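Why my gripper kept letting go early

Posted 22 Mar 2026 by Arnulfo Cuervo

Okay, so this was supposed to be the post where I show off Drorora, my little pick-and-carry planner, and it has turned into a post about a timer. Sorry! I've been stuck in the simulator for most of March and the wrist view has become more familiar to me than my own kitchen.

Quick recap if you skipped the last one: Drorora decides where the arm should go, Skistico (the simulator I run everything in) pretends to be the world, and a small grasp checker I call Hendora sits in between and answers one question, which is "do we have the thing or not?"

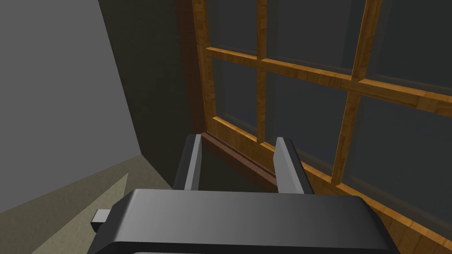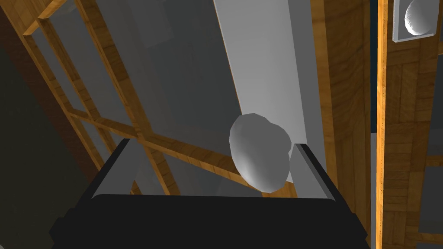 Wrist view from the simulator: first one with nothing between the fingers, second one with the lumpy gray object.

My first version of Hendora only looked at finger width. Close the fingers, wait, read the gap. If the gap is bigger than zero there must be something in there, right? It worked great on boxes. I was very pleased with myself and went to make a sandwich.

Then I gave it rounder stuff. A shape with bumps all over it only touches the fingers in a few places, so the contact solver jiggles, the width reading jiggles along with it, and every so often one reading came back low enough for Hendora to yell "dropped it!" The planner believed that, opened the fingers to try again, and of course THEN it really was dropped. I watched this happen more times than I want to admit before I thought to plot the width against the open command. The bad reading came first. Every time.

So I did what everybody does and added a timer. Hendora now wants 8 low readings in a row before it reports a lost grasp. That fixed the false alarms on the first try, and it also made the planner slow to notice real drops, so the arm would go sailing off toward the goal pose with nothing in its hand, looking super confident. Ugh.

Maritza Urrego, who has put up with a lot of my messages this month, asked why I wasn't using the camera at all when it's bolted right there on the wrist. Fair question! My excuse was that the background changes so much. One moment you're pointed at a window, the next it's cabinet doors and wood grain everywhere, and my old segmentation code loved wood grain a bit too much (it once told me a plank was a very long apple).

What I ended up doing is pretty dumb and I like it. The fingers are always in the same part of the view, so I crop down to the area around the fingertips and compare it over a few steps while the arm is moving. Background slides through the crop. A held object mostly stays put. If something in there is staying put and the width is above zero, Hendora says held. If the two disagree, the planner slows the arm down and asks again instead of opening the fingers, and that last bit helped more than the vision part did, I think.

I reran my saved set of 126 episodes with the new check and got 15 early releases, and I'd already lost track of how bad the old number was because I overwrote the log. (Don't do that. Put the date in the file name.) Most of the ones left over happen when the arm is hardly moving, so the background isn't sliding either and the crop has nothing to tell me. I have an idea about nudging the wrist a tiny bit on purpose, but Chidiac, my replay viewer, can't step through wrist motion separately yet, so that has to come first.

If you've got a nicer way to tell a jiggly contact from a real slip, please leave it in the comments. I'm going to go turn the solver step size down and see what breaks.

8 comments | Share this post

Recent posts
Drorora takes the long way around the table
Making Skistico start up faster
A replay viewer for impatient people
Things I got wrong about joint limits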